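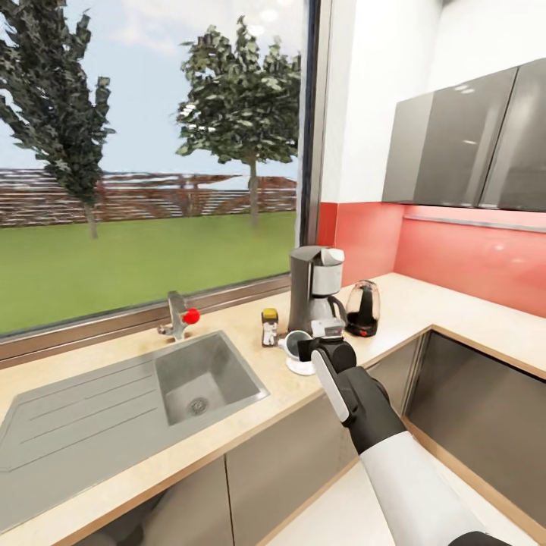

Ticket: order export dropping lines since the update
Site: Bikdale shop
Status: open, waiting on Womach
Logged: December 2020

What's wrong

Nightly export from the Bikdale shop to the Womach stock system is losing rows. Not all of them. Should be 3,440 lines in last night's file, shop side says all sent, Womach side has fewer and no error anywhere. Customer orders look fine on the website, it's only the stock file. Warehouse picked from the short list this morning so a few parcels went out missing items, they are ringing people now.

Started after the Kettle plugin updated itself. Auto update was on, it shouldn't have been. Off now.

Tried so far

- Ran the export again by hand. Same result.
- Cleared the Kettle cache, restarted the job. Same.
- Small test file, 50 lines, all from the kitchen section. Went through clean. So it's not the login or the conection.
- Same 50 plus one product with an accent in the name (the café cups). Womach stopped at that row and threw away the rest of the batch without saying so.
- Took the accent out, sent again, all in.

So it's the text encoding. Old Kettle saved the file as UTF-8, new one seems to save it as something else if the product name has anything odd in it. Pound signs in the notes field do it too. Haven't tested the long dashes yet. 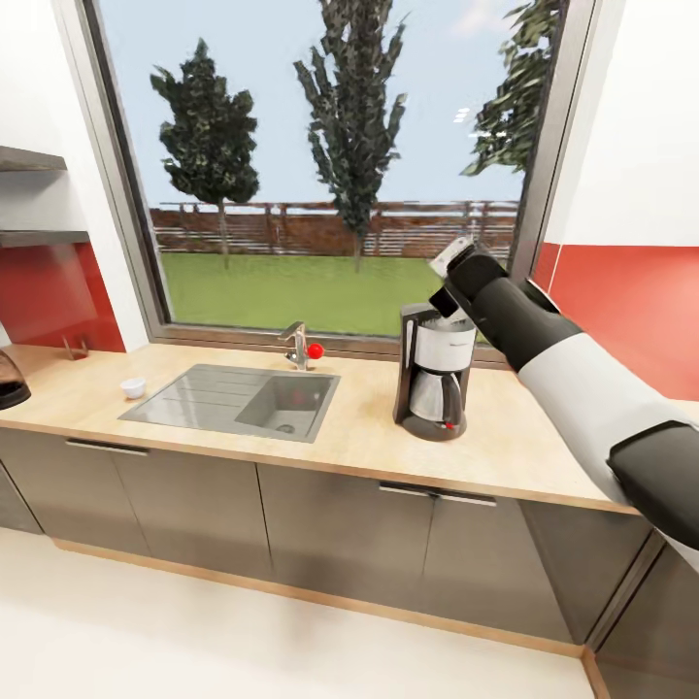 Workaround for tonight

1. Job is paused. Don't unpause it, run by hand after the shop cut-off.
2. Export from Kettle as normal, save to the shared drive.
3. Open in the text editor (not the spreadsheet, it eats the leading zeros on the stock codes) and save as UTF-8, no BOM.
4. Upload to Womach by hand. Batch size down to 5 so if one fails we dont lose much.
5. Check row count both ends before telling the warehouse to print.

Slow, took almost 8 minutes for the test lot, but it works.

Still to do

Asked Vultness hosting for the plugin backup from before the update, so we can roll back. No reply yet, chased once. Womach support have the test file and the log. Asked them why a bad row fails silently, that needs fixing whatever Kettle does.

Leave this open till a full night's run matches.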